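Kit de tissage Kultance - petit métier à cadre

Réf. 234 - Gamme Mavmont

On l'attendait depuis le printemps et il est enfin en rayon ! Le Kultance est un petit métier à tisser à cadre, pensé pour récupérer tout ce qui traîne dans les tiroirs : vieux t-shirts, chutes de draps, fins de pelotes, ficelle de cuisine. On monte la chaîne en quelques minutes, on passe la trame avec les doigts ou avec la navette, et on voit le motif grandir sous ses yeux (c'est là qu'on oublie l'heure).

Le cadre est en hêtre massif, poncé mais non verni, donc vous pouvez le teinter, le cirer ou le laisser tel quel. Les encoches sont assez larges pour des bandes de tissu, ce qui change vraiment des petits métiers pour enfants où le fil accroche sans arrêt. La largeur de tissage est de 30 cm : parfait pour un set de table étroit, un dessous de théière, une pochette ou un panneau mural. 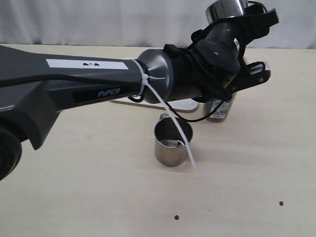 Côté matières, la chaîne demande un fil solide qui ne s'étire pas. Nous aimons beaucoup le coton ciré Adugna, fourni dans le kit en écru, mais un fil de lin ou une ficelle fine font très bien l'affaire. Pour la trame, tout est permis ! Les jeans usés donnent des dégradés de bleu superbes, et le jersey s'enroule sur lui-même quand on tire dessus, ce qui fait un cordon tout doux.

Dans la boîte

Le cadre et ses 2 traverses amovibles
3 navettes plates de longueurs différentes
Un peigne à tasser
Une bobine de fil de chaîne Adugna, écru
Un livret de modèles en français, avec le set rayé et la pochette Bavow

La pochette Bavow est notre chouchou. Elle se tisse d'un seul morceau, se plie en trois et se coud sur les côtés - même si vous n'avez jamais tenu une aiguille, vous y arriverez en suivant les schémas du livret.

Petits conseils

Tendez la chaîne fermement, sans forcer : elle se resserre au fil des rangs. Formez un petit arc avec la trame avant de tasser, sinon les bords rentrent et l'ouvrage prend une taille de guêpe. Coupez les bandes de tissu en biseau pour que les raccords restent discrets.

Entretien : chiffon sec, un peu de cire d'abeille de temps en temps. Évitez de ranger le cadre contre un radiateur.

Les traverses larges, pour tisser plus grand, arrivent en octobre et se monteront sur le même cadre. Les bobines Adugna se trouvent aussi à l'unité, au rayon fils.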